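**Monday, dye bench, a bit after 4**

Okay, writing this up before I rinse my hands and forget everything. The Fusa yellow finally behaved! Second pot of the day, same powder, same kettle, and it came out like egg yolk instead of that sad mustard we got all through June. What I changed: soda ash went in at 17 minutes, after the salt had properly dissolved, and I stirred with the long paddle the whole time (my shoulder has opinions about this). Swatches are pinned on the corkboard, left side, labeled F-2a through F-2d. Please don't move them into the sun, I want to do the window test myself.

Comano blue is another story. Three swatches, three different blues. I'm pretty sure the jar has been taking in moisture, it's gone clumpy near the lid, so I weighed out 6 grams from the bottom where it's still loose and I'll run that one tomorrow. If it still wanders I'm giving up on the jar and ordering from Stommont again, even with their shipping.

Yara Moussa stopped by to look at the yellows and asked why I don't fold before the soak like they do at the Abu Hammour workshop. Fair question! I've always scrunched. Her way is long pleats, the full length of the shirt, then bind, then soak, and the stripes come out soft on one side and crisp on the other. She drew it for me on the back of the pH chart, so if you're looking for the pH chart, it's in my apron.

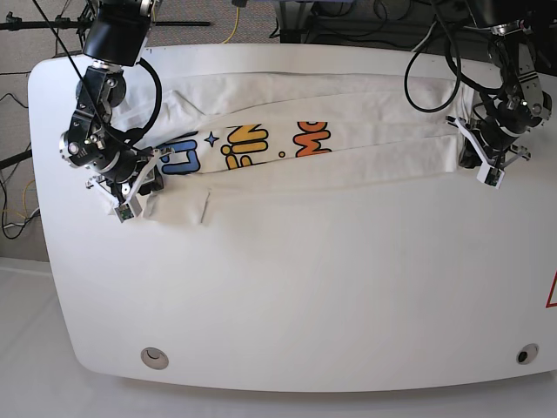
*2 min read*

So the plan for the pleat test is a white tee folded lengthwise into one long strip, bound with cotton string every couple of inches, then into the yellow. No rubber bands this time, they left those little pinched dots on the last batch and I hated them. I want one strip bound tight and one bound barely at all, same pot, same time, and we'll see how far the dye creeps into the inside layers. My guess is farther than Yara thinks, the Fusa stuff is really runny without thickener.

Water notes: tap was at 55 C going into the kettle, held there fine with the lid on. With the lid off it drops fast, so quit peeking (this is for me). Rinse took forever again, roughly 74 liters before it ran clear, and I'd love to get that down. Maybe a cold soak overnight first? Somebody wrote "vinegar???" in the margin of the last notebook and I have no idea if that was a result or a wish. Vinegar does nothing for these dyes as far as I know.

To do:

- run Comano from the bottom of the jar
- more cotton string, the thin kind
- scrub the kettle, there's a yellow ring
- ask Yara how long they leave theirs bound
- new pH chart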